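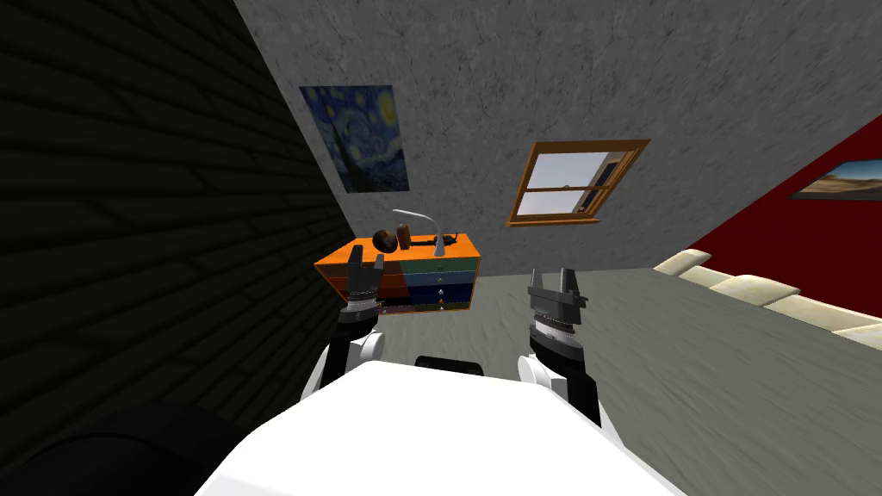
¿Debe una biblioteca municipal cobrar multas por retraso? A nuestro juicio, conviene suprimirlas en todos los casos, incluidos los préstamos de larga duración.

Inicio > Opinión > Servicios públicos

La ordenanza vigente fija una sanción de 2 euros por ejemplar y semana. El último ejercicio dejó 121 expedientes abiertos, de los cuales 38 correspondían a menores. Su tramitación ocupa al personal casi 21 horas al mes — tiempo que se resta a la atención en sala.

Ermira Gashi ha defendido en estas páginas que la multa educa. Respetamos su criterio, pero no lo compartimos: el lector sancionado suele dejar de acudir. Proponemos que la reforma entre en vigor en abril.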